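Writing Celebrity Profiles, handout 6: the family paragraph

Hello again! Bring this one along in January, please, as we'll be marking it up together.

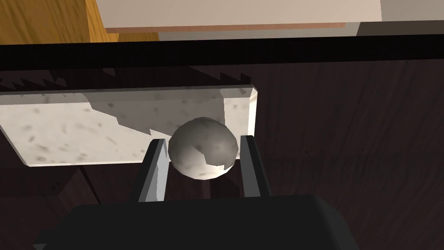
Where to start

I always begin with the parents (yes, even when the star is far more famous) and get the film titles down early. Our practice piece is the Wallner family, three generations of actors, and you'll find all their dates in the Paston reader.

What to hand in

One profile, 200 words, present tense for the films and past tense for the life. I'd love to see at least one wedding date checked against two sources! Last term I had 25 profiles and 6 of them married the wrong cousin. Spelling of names counts too.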